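Hand-held demonstration collection
By Marit Hägglund
December 4, 2019

Hand-held demonstration collection is a way of gathering examples for a robot learning system in which a person does the task directly, holding a gripper tool with a camera mounted on it. Each recording, called a demonstration or episode, pairs the camera's view with the motion of the tool and the opening of its fingers. A model is later trained to produce similar motions on a robot arm.

Background

Earlier collections relied mostly on teleoperation, where an operator steers an arm from a distance. Teleoperation gives exact joint readings but ties the work to a single station. A hand-held tool can be carried from one table to another, and the operator feels the pull of the object through the handle. The drawback is that a person can move the tool in ways an arm cannot follow, and such episodes must be filtered out.

Cloth and mesh

Soft goods make up a large share of most household collections. They have no fixed shape, so the same item can look different at the start of every episode. Open-weave fabrics add a further difficulty for depth sensing, as readings may come from the threads or from the surface behind them. Operators are usually told to take a small pinch of fabric and to keep the fingertips in view during the grasp.
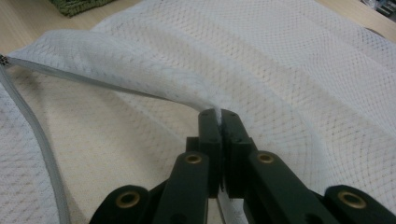

The Kargate set

The Kargate set was recorded at the Letside workshop under Recep Soylu and Lorena Sepúlveda. It covers 11 household items, among them a white mesh laundry bag with a zipper. Each item was recorded in 80 episodes, of which at least 68 had to pass review before the item was closed. Episodes were rejected for lost tracking, a blocked lens or a grasp made outside the camera's view.

Labeling

Three labels are attached to each episode: the item, the task and the outcome. Reviewers using the Catness labeling tool also mark the moment of first contact. Failed grasps are kept in a separate folder.

Last updated: December 4, 2019

Comments

Cengiz Gökçe: Does the 68 include episodes that were trimmed and sent back, or only first passes? The Duman set counts them separately.

Marit Hägglund: Both. Trimmed episodes count once.

Ya-wen Hsiao: The labeling section could use a line on who settles it when two reviewers disagree about first contact. With mesh we had that all the time.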